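Karker Small Bin Liners, Black, Roll of 200

Sold by Jerico Home Supply
In stock, ships from our Medrano warehouse

We don't get excited about trash bags, and we get suspicious when a supplier does. The people who make the Karker liner sent us a sheet with the words "advanced strength" on it four times and no test behind any of them. So we put a roll into our own office bins for most of June and wrote this page from what we saw. The sheet went in the recycling.

What you get is a thin black bag for small round buckets and wastebaskets. It has a glossy finish, it folds over the rim with plenty to spare, and it comes off the roll without a fight, apart from the first few, which were stuck together. The maker says it fits "all small bins." It doesn't. On a narrow bathroom bin you end up with so much extra plastic around the outside that the thing looks half dressed. On a plain round bucket it sits fine once you pull both sides down evenly and push the air out of the bottom. 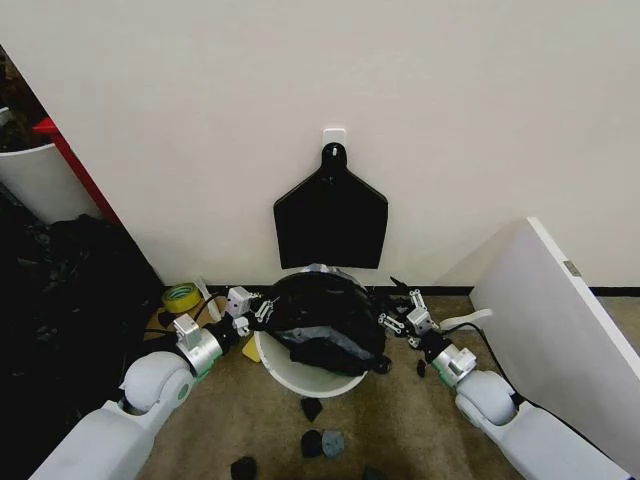

Pull it down farther than you think you need to. A bag that only just catches the rim will slide in as soon as something with any weight lands in it, and then you're fishing for the edge with your fingers. Leave a good fold hanging over the front and it mostly stays put. A big rubber band works better still, and we don't sell those, so take that as free advice.

Strength is where we'd slow down before ordering. Paper, fabric scraps, tape ends, packaging: no trouble at all. Wet coffee grounds were all right if the bag went out the same day. Anything with a corner went straight through, and one broken coat hanger finished off two bags in a row. If you want a kitchen bag, buy the Nandham instead. It costs more and it should.

The box also says "odor control." We couldn't smell any difference between this and the cheapest bag we carry — and Nicanor Alvarado, who buys our cleaning lines and wanted very badly to be able to say otherwise, tried it twice.

Details

Color: black
Finish: glossy
Closure: none, tie the corners
Scent: none
Bags per roll: 200
Case: 15 rolls
Best for: dry waste in small round bins
Not for: glass, wood, liquids, kitchen scraps left overnight

Ordering

Single rolls go out with regular mail. Cases ship by ground and can't be split. We keep roughly 300 rolls on hand, so if you need more than that for a school or an office building, call first and we'll tell you what the wait looks like.

Returns are fine on unopened rolls. On opened ones we'll want to hear what went wrong, and if the answer is a coat hanger, we did warn you. Short counts are a different matter — send us the label from the core and we'll replace the roll.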